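The spoon problem

I have spent more of this winter than I care to admit thinking about spoons. It started when Hsin-yi Chu rang me from Prurnbridge and asked whether I'd like to come and watch a robot lay the table. Well, obviously I would! I pictured napkins. There were no napkins.

Hsin-yi runs a small project called Fleka, and the question it asks is a lovely plain one: if you teach a robot a chore in one spot, how much of what it learned still holds when you shift everything a bit? People do this without a thought. I can find a fork in my mother's kitchen, in a holiday cottage, in the dark. A robot that has learned to pick up a spoon lying at one angle can go completely to pieces when you turn the spoon round.

The usual cure is to show it more examples, hundreds and hundreds of them, and hope. Fleka's idea is to show it fewer but choose them better. A person guides the arm through the job, the team trains the robot on that, and then (this is the clever bit) they look at where it hesitates. The next lessons are all taken from those wobbly places. Hsin-yi calls it "teaching to the frown", though the robot hasn't got a face, and I told her so.
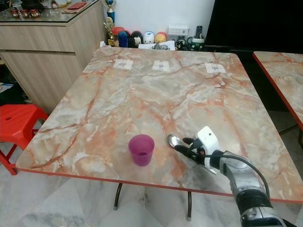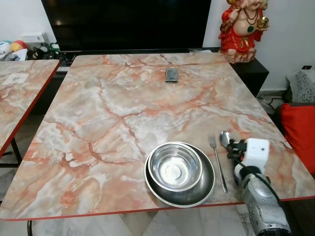
A spoon in the gripper, both times.

Why spoons, I asked. Because they're horrible, she said. They're thin, they're shiny, they lie almost flat on the table, and the shine changes whenever you move your head. A camera sees a spoon and a smear of light and has to decide which is which. Get the height wrong by a whisker and the fingers either close on air or press into the table, and I gather the noise is awful.

So, the result. With the ordinary approach, the robot needed 37 lessons before it could manage a spoon in a position it hadn't met before. With the chosen ones it needed 24. I'll be honest, my first thought was "is that all?" I had been hoping for something I could gasp at. But each lesson takes a person's time and patience, and when you have a whole drawer of things to get through, those 13 soon add up.

There are grumbles, of course. Adico, the other method they tried, did just as well on forks, and Hsin-yi doesn't yet know why. She also thinks the hesitation measure gets muddled when two shiny things lie close together, so it asks for extra help with jobs it can already do. I know people like that.

The plan is to have the forks sorted out by July and then start on teaspoons, which she says are worse. I've asked to be invited back for those.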